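Re: [grallach-workshop] Gripper slipping on glassware

Hi Canan and everyone,

Canan Güneş wrote:
> I'm still stuck on picking up glass with the Skedetti gripper. It's
> fine with blocks, but anything round and smooth wants to twist. How
> are you closing the fingers, and how hard?

Thanks for raising this, I've been meaning to write up my notes since February 2024 and your message was just the push I needed. I had the same trouble for weeks, so please don't lose heart! A few things that helped on my build, in the order I'd try them:

1. Go in low. I used to grab near the rim, which felt natural - it's where I'd put my own hand - but the fingers do much better pressed against the base of the beaker, one on each side. 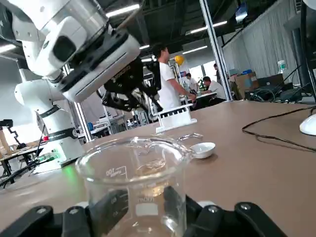
2. Drop the closing force before you touch anything else. I began at 277 on the Akyol board's scale and ended up at 163, and I'm much happier there. Come down in small steps and have a cup of tea between tries.

3. Check the finger screws. Mine work themselves loose after a good long evening, and then the two sides don't meet squarely.

I haven't sorted out the wrist camera yet, as clear glass still confuses it. If anyone has ideas about lighting, I'd love to hear them. You're welcome to borrow my spare fingers until March, Canan - they're in the grey drawer under the drill press.

Warmly,
Ilaria Ferraro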